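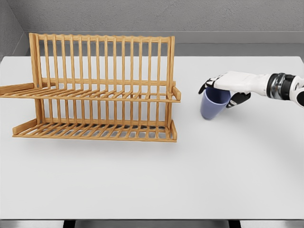 Dish rack and cup, computer render.

Week 6: Who gets off where? Station siting and the walk at each end

Hi all. These are my notes from the lecture, tidied up a bit (not much, sorry), with the reading at the bottom. If you missed it, start with the Lerkia map on the course page and come back.

Last week we did route choice. I spent most of that hour arguing that a line on a map tells you very little until you put the stops on it, so now we're putting the stops on it. Our case is the Lerkia tram extension, from Jalwood station out to the old brickworks. Two alignments made the shortlist and both have the same number of stops, and yet they'd serve quite different people!

Catchment. The lazy way is to draw a circle around each stop and colour it in. I did this for years. The trouble is that people walk on footpaths, and at Jalwood there's a rail cutting with one footbridge over it, so half of that lovely circle is a long slog away. Use the street network. In the workshop you'll do it both ways for a 300 metre walk and compare the shapes.

Spacing. Closer stops mean a shorter walk and a slower tram. Somebody asked whether there's a correct distance and no, there isn't, but you should be able to say who loses when you take a stop out. The Mujić Street stop is the one to argue over. It's close to its neighbour, and it's also right outside the health centre, on a hill. I'd keep it. Plenty of you wouldn't, and I enjoyed that discussion very much.

Interchange. Walk it yourself if you possibly can. The plan for Jalwood shows tram and train side by side, but the gate is at the far end of the platform and then there are stairs. Time it with a pram, or with shopping.

A note on Zumport (the mapping program in the lab): it saves to the local drive by default, so move your file before you log off. It also centres the map on the wrong suburb when you open it. Just drag it back.

For next week
Read chapter 2 of the course reader, the part on transfer penalties.
Bring a printed street map of a stop near your place, with the real walking routes marked in pen.
Assignment topics are due Sat 17 June, by email please.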